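Folding and Bed Making in a Shared House: Project Report
Household Studies, Jardine Building
Submitted August 26, 2024

I chose bedding for my project after a February spent in the student house at Moltitz, where the washing was always done and never put away. It seemed to me that the folding was what we all dreaded, and I wanted to find out whether a bit of method would make it pleasanter (my grandmother would have laughed at me for needing a project to learn this!).

All the work was done on a bed, as the house has no table big enough. I began by looking at the sheets themselves. A soft sheet holds on to its creases across the middle, where one's hands don't naturally reach, and I found it best to smooth from the centre outwards with the flat of the palm.

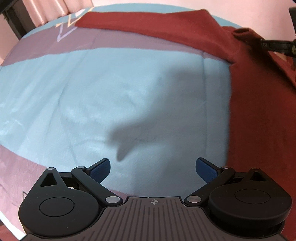 Figure 1. The light blue sheet, with creases and folds across the middle.

Next came the smaller cloths, and I must admit I enjoyed these far more. My first attempts, lifting a whole side at once, gave me sloping edges and a good deal of muttering. Taking hold of one corner and bringing it over slowly was much kinder to the cloth and to my temper. I also learned to lay a cloth over bedding of a different colour, so that the edges are easy to follow.

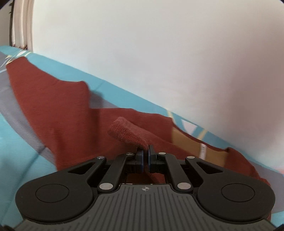
Figure 2. The rust-red cloth on the teal and gray patterned sheet, one small corner held folded up.

I kept a diary throughout and made 100 folds in all, over 6 evenings. The later ones were neater, though I was also less tired by then, and I can't fairly say which mattered more. If I did it again I would ask my housemates at Clilivberg Road to try the same corner method, and I would leave the fitted sheets for a project of their own.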